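We use cookies to remember your preferences. By continuing to read you agree to this. Accept

The Book About Civility I Wanted to Like

By Pádraig Phelan
Thursday, February 26, 2026 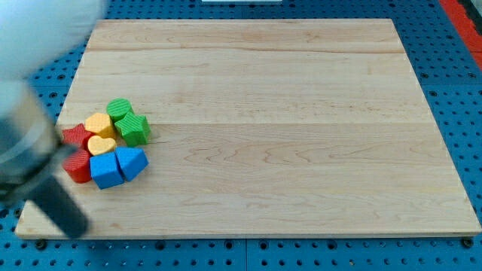
Greta wrote in after my last post to say I'd been too soft on the whole "be nice at public meetings" crowd, and that if I read the new Kennedy book I'd see how the word civility gets used to shut people up. She also said I'd probably hate the first half. She was right about the first half!

So I read it. It's called The Polite Room, and the author is listed only as M. Kennedy (no relation to any of the ones you're thinking of, according to the jacket, which seems to enjoy the joke). It runs a bit over 200 pages if you skip the notes, and I did skip the notes until the last chapter sent me back to them.

The argument goes something like this. Over the past few decades, local governments have gotten more and more attached to rules about tone. Sign up in advance, two minutes at the microphone, no clapping, no signs, no naming a council member out loud. Each rule sounds reasonable. You stack them up, though, and you get a room where the people with power can talk as long as they like and everybody else has to be calm, brief and grateful. Kennedy calls this "managed courtesy," a phrase I found annoying for six chapters and have now used at dinner twice.

The first half is a slog. There's a long history of parliamentary procedure that I'm sure somebody needed, and a chapter on coffeehouses, because every book about public debate is required by law to have a chapter on coffeehouses. I put it down for a week there. My wife moved it off the arm of the couch and I didn't go looking for it.

Then you get to Sterkley, and the book wakes up. Sterkley is a mid-sized town that wanted to close a bus depot, and Kennedy sat through what seems like every meeting on it, start to finish. The town had a petition with 1056 signatures, which was read into the record in under ten seconds. Just the number! Nobody on the council asked a single question about it. A retired driver who raised his voice was asked to leave, and the local paper ran its story on him and his voice, with the depot down in the fifth paragraph. I've been to that meeting. I mean, I've never been to Sterkley, but I've been to that meeting, and if you've ever spent a Tuesday night on a folding chair, so have you.

What I liked most is that Kennedy doesn't pretend the angry people are always right. There's a fair portrait of Ganar, a citizens' group that showed up loud at first with a real complaint about water bills and ended up shouting down a clerk who had nothing to do with setting them. The clerk quit. Kennedy talks to her at length, and she's the best talker in the whole book -- funny, still mad, and not at all sure the rules she used to enforce did her any good when she needed them.

Where I part ways is the ending. The fix on offer is citizen panels picked by lottery, and we're told that a place called Kelo tried it with some 200 residents and came away happy. Maybe they did! But the Kelo section is four pages long. Who paid for the childcare? Did the council have to follow what the panel said, or could it smile and file it? I went to the notes for this one (told you) and found two newspaper stories and a thank-you letter. After all that patient work on the bus depot, I wanted somebody to sit in the back row in Kelo, too.

And Greta, since I know you're reading, I still think there's something to be said for plain manners. I ran the sign-in table for our school boundary hearings back in 2000, and the nights that went badly went badly for everyone, including the parents who had the best case and the quietest voices. A time limit helped them. Kennedy gives that point one paragraph, and it's a grumpy paragraph.

Still, I'd say get it from the library and start at chapter seven. You'll miss the coffeehouses and you can pick up "managed courtesy" from context. I have the copy from our branch until it's due, and there was one hold on it behind me when I checked, so get in line.

I'm supposed to be reading something cheerful next, for balance. My sister has recommended a history of the filibuster, so I may need to talk with her about what cheerful means. If you've got other ideas, the comments are open through April, and yes, you can clap.

Get new posts by email. Enter your address to subscribe. Unsubscribe at any time.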